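About Stondum

Stondum tests and certifies surface materials for kitchens, laboratories and food counters. The company was founded by Perrine Masson and Tomos Parry, who had worked together on coating failures at a tile manufacturer and wanted a test house that did not also sell the product under test. Stondum makes no surfaces and takes no commission on them. Revenue comes from test fees and from the training courses held each October.

What we test

Most incoming work falls under stain resistance, scratch resistance, edge impact and heat cycling. Samples are accepted in stone, ceramic, solid surface, laminate and coated metal. Each sample is conditioned at fixed temperature and humidity before any measurement is taken, and the conditioning record is attached to the final report. Reports give the individual readings as well as the mean. Where a sample fails, the report states the point of failure and the load or exposure at that point. It does not recommend a replacement product.

The current stain panel contains 105 substances, from coffee and turmeric to common drain cleaners. Eliseo Espinoza maintains the panel and reviews it once a year. Substances are removed only when they can no longer be bought in a consistent grade – beet juice was dropped for this reason and later restored in powdered form.

How the work is organized

Stondum has nine permanent staff in two sections. The physical section, under Gumaro Medrano, handles impact, abrasion and heat. The chemical section, under Soledad Arriaga, handles staining, cleaning agents and migration into food. A report is signed by the section that did the work and countersigned by the other. If the two disagree on a reading, the test is repeated on a reserve piece, so clients are asked to send two pieces of every material.

Turnaround depends on the method. Stain tests are limited by contact time and cannot be shortened. Heat cycling is booked by the chamber, and chamber time is released at 8:00 a.m. on the first working day of the month.

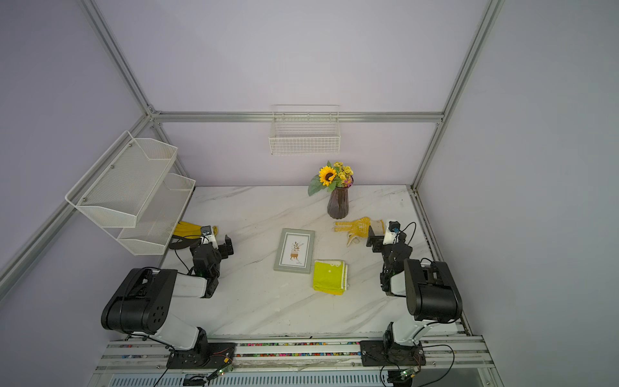
Photo: Stondum / P. Masson

Marble patterns, gray-veined white in particular, make up a large share of the samples received. They are harder to grade than plain colors. A faint mark can sit inside a vein and be missed by eye, so patterned samples are measured with a colorimeter at fixed points before and after exposure. The same points are used for both readings and are marked on a template kept with the sample.

Sample storage and records

Tested pieces are kept for two years and then returned or discarded, as the client prefers. Records are kept in Hideck, our in-house register, and are open to the client who paid for the test. Results are not released to third parties without written consent.

Samples should be addressed to Goods In, Orozco Building, with the order number on the outside of the package. Unmarked packages are held unopened until claimed.

Contact | Test methods | Terms of service | © Stondum. All rights reserved. | Back to top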